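**Table-clearing rules** (I still call them the Kneath rules, after the place where I learned them) are the house standards for letting a two-armed robot handle dishes near people. I'm writing this entry from memory and my own notes, so bear with me!

The written version runs to 113 lines, but the part everyone uses fits on one card. Wenche Bakke put the card together in July, back when we were all at Sosby, and it covers speed, reach and who gets to stand where. My favorite is rule 17: open the fingers fully before they come down to a rim, and never close them while the arm is still traveling.

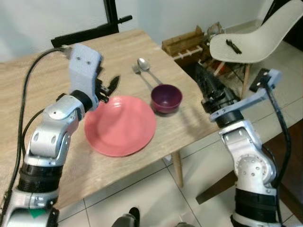
*Open gripper above the rim of a plate, with a bowl, spoon and fork also on the table.*

Cables get their own section (deservedly, I think). The loop along the arm should have enough slack for a full turn of the wrist, and you check it by hand before power goes on.

The Coketti edition adds a line about keeping 2 people on shift for glazed dishes, which I find a bit much for a soup bowl. Korero dropped it and kept everything else.

See also: *Stop-button placement*; *Handover distance*.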